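The little bits at the bottom of the drawer

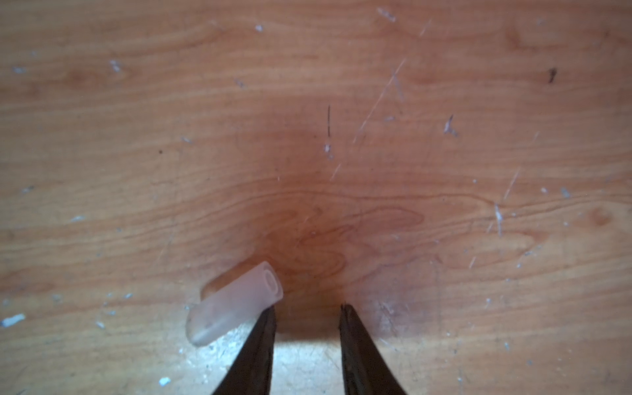
I finally had a proper go at the odds-and-ends drawer in August, the one under the kettle that everybody in this house pretends is for batteries. It took me an entire afternoon and two pots of tea, and I enjoyed every minute of it (I know, I know).

My method, if you can call it that, is to tip the lot into a roasting tin and then bring things over to the wooden table one at a time. One at a time is the bit that matters to me. If I spread everything out I just push it round in circles and then put it all back, but if there's a single short length of frosty white tubing lying there on the grain, I have to make up my mind about it. Is it off the fish tank? The old coffee machine? Some flat-pack thing from Urrego that went to the kerb years ago? It's thick-walled with a little hole through the middle, so I rinsed it, blew through it for no good reason and put it in the "maybe" jar.

The maybe jar is my favourite part of the whole system. It's an old pickle jar, it lives in the laundry, and anything I can't name goes in there for 6 months. If I haven't gone looking for it by then, out it goes. Last time round I emptied the jar and then needed one of the rubber feet for the toaster the very next morning, so it isn't foolproof!

A few of you wrote in after the last newsletter asking what I use for dividers. I've tried the fancy bamboo ones from Isham and they're lovely, but they're made for cutlery and the slots are far too long for hooks and washers. These days I cut down tea boxes and wedge them in side by side. They go a bit soft at the corners after a year or so, and then I drink more tea and make new ones. For the really small stuff I like the screw-top pots that face cream comes in – give them a good scrub first or your picture hooks will smell of roses.

Oh, and labels. I used to write "misc" on everything, which is how I ended up with four boxes of misc. Now I write down where I'd use the thing: shower, bike, back gate, curtains. It's much easier to find a curtain ring that way when you're standing on a chair with the other eleven in your mouth.

Next on my list is the shelf above the dryer, home to 32 jam jars and not nearly as many lids. If you've got a clever way of storing lids then please hit reply, as mine are currently in a colander and I'd quite like the colander back – it's nearly soup season.

More from the Waretov Home Letter
Lids, lids, lids: what readers sent us last year
A gentler way to clear out the garage
Which tea boxes make the best dividers
Padel Street swap table: what to bring
Getting old stickers off glass jars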